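Preguntas frecuentes: pinza manual Ovlow

¿Qué es la Ovlow?
Una pinza de mano con dos dedos articulados. La construimos en el taller compartido Khattak para recoger objetos y enseñar después el mismo gesto a un brazo robótico.

¿Cuánto material hace falta?
La lista completa está en la página de descargas. Las piezas impresas salen de una bobina y el montaje lleva 3 tardes. Los tornillos se compran aparte.

¿Por qué las almohadillas son azules?
Es el color de la goma que había en el taller. Sirve cualquier goma con textura.
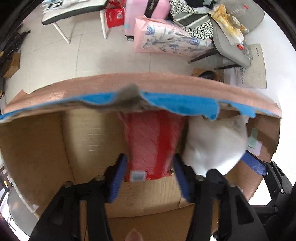 Conviene pegarlas con los dedos abiertos y dejar secar el adhesivo 48 horas. Si se cierran antes, se desplazan y la pinza agarra torcido.

¿Con qué objetos se puede practicar?
Con paquetes de plástico, bolsas blandas y pañuelos. Los envases de vidrio los dejamos fuera. Mhairi Kerr mantiene la lista de objetos probados.
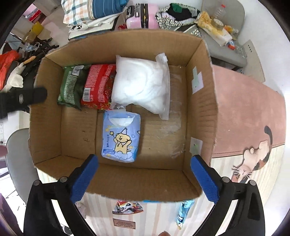

La pinza sobre el borde de la caja, con el paquete de pañuelos del oso amarillo dentro.

¿Qué hago si un dedo se abre menos que el otro?
Afloje los tornillos de los pivotes un cuarto de vuelta y vuelva a apretar con los dedos cerrados. Si sigue igual, lime la pieza larga.

¿Puedo vender pinzas hechas con estos planos?
No. La licencia cubre el uso personal y los talleres sin ánimo de lucro.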